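Kitchen FAQ – Trevaskis House shared kitchens

Quick answers to what people keep asking. Last gone over in November. If yours isn't here, email Tamsin Baptiste at the front office or leave a note in the kitchen book.

Who can use the kitchen?
Anyone with a room on your floor, plus guests if you're with them. Not guests on their own, please.

What time does it close?
It doesn't. Quiet after 10 pm though. No blender, no banging pans. Dishwasher is fine overnight, you can barely hear it with the hall door shut.

Do I have to use the dishwasher or can I wash by hand?
Either. One plate and a fork – just wash it. A whole dinner, use the machine.

Which side of the sink is for what?
Small side for washing, big side for draining. The wire rack lives in the big side. Please don't move it onto the counter, water runs down the front and gets into the cabinets. We had to replace two doors on the second floor last year and the bill came to 2,851 with labor.

Can I leave stuff in the rack to dry?
Till the next meal. After that somebody else needs it. Anything left overnight goes in the gray tub on top of the fridge, and tubs get emptied at the end of the month.

How do I open the dishwasher without breaking it?
Hold the top edge, bring it down slow, all the way till it stops. Don't let it drop. Don't lean on it, don't stand on it to reach the top cupboard (yes, this happened, room 102). Pull the bottom rack out only once the door is fully down.

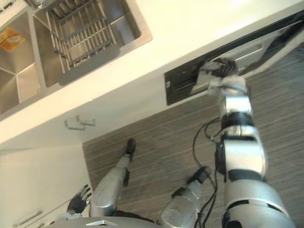 Dishwasher door partway down, sink and wire rack above.

Is it clean or dirty? How do I tell?
Magnet on the fridge. Green side out means clean, red side out means dirty. If you run it, flip it. If the magnet is missing, open up and look at the cups on the top rack, they always give it away.

Who empties it?
Whoever finds it clean. There's no rota, we tried one and it lasted a few weeks. If you only have time for the top rack, do the top rack.

Should I rinse first?
Scrape, don't rinse. Scraps in the food bin. Rice and oatmeal are the exception, they set like glue, so give those a quick swish. And check the filter if the water's standing in the bottom: lift out the lower rack, twist the filter left, rinse it under the tap, twist it back. Takes 2 minutes.

What can't go in?
Cast iron. Wooden boards and spoons. Good knives. Anything with a sticker still on, the labels come off and clog the filter. Nonstick pans at your own risk.

Where are the tablets?
Bottom drawer left of the stove. One per load, in the little flap compartment, not thrown in with the forks. When you open the last bag tell Thu Kiều, she does the order. We buy for all floors at once, 2,000 at a time, so running out just means nobody's carried a bag upstairs.

Can I use dish soap if the tablets are gone?
No!! Foam everywhere. Wash by hand till there's more.

What about sponges?
House sponges are for dishes only. Counters get the cloths, floor gets the mop. New sponges are in the drawer with the tablets, swap when it smells. Don't put them in the rack with clean plates.

The sink is draining slow. What do I do?
Pull the strainer, empty it in the bin, run hot water for a minute. Still slow – write it in the book with the floor number and Rasmus Liepiņa will come by. Please no drain cleaner, he has to put his hands in there.

Does the floor need anything special?
Damp mop, not wet. Wipe up drips in front of the dishwasher when you see them, water gets into the seams and the edges lift. Same goes for the bit under the sink. A dry towel over the spot for ten minutes usualy does it.

Dishwasher stopped in the middle of a load. Now what?
Check the door is pushed shut till it clicks. Nine times out of ten thats it. If the light's blinking, hold the start button, wait for it to drain, start again. If it does it twice, leave it alone and write it in the book.

I broke a house plate. Do I owe you?
No. Wrap the bits in newspaper before they go in the trash and tell Tamsin so she can pull a spare from storage. Big pots are different, come talk to us.

Can we get a second rack?
Asked for. Waiting on the budget. Ataahua Waaka has the list of kitchen requests if you want to add to it, second floor, most evenings after 6.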